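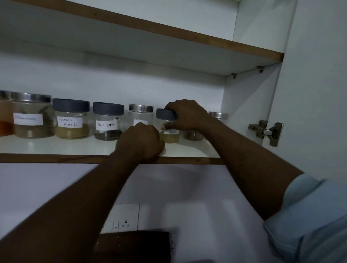
How far along is the kitchen storage work at the Grandholm shared flats? Dry goods and spices are finished in 13 kitchens, and the pan drawers have been started in four of them.

Progress report, August
Project: Lirkoveck Kitchen Storage
Prepared by: Bořivoj Krajčí
For: Mogensen housing fund

1. Work completed
Spices have been moved to glass jars with lids and stored in the wall cabinets, in a single row on the lower shelf. White labels are written by hand in black marker, for example Garam Masala and Black Pepper. Lids are of two types, stainless steel and dark gray plastic. Both remain in use until the current stock runs out.

The upper shelf is reserved for bulk refills. Shelf height was left unchanged. The support pegs were checked in all finished kitchens and replaced in two.

2. Quantities
Jars ordered: 506
Jars placed: 400
Labels rewritten after the first month: 222

Most rewrites were due to smudging. The marker supplied by Flallano does not hold on the label stock when handled with damp fingers. A different marker is on trial in one kitchen.

3. Open items
Residents in two flats asked for the names of spices in a second language. Space on the label allows this for short names only. Larger labels would hide the fill level on the small jars.

Low stock is now noted on a sheet inside the cabinet door. Three kitchens have not used the sheet.

4. Next period
Finish the pan drawers. Place the remaining jars. Budget is unchanged, and no additional funds are requested for labels.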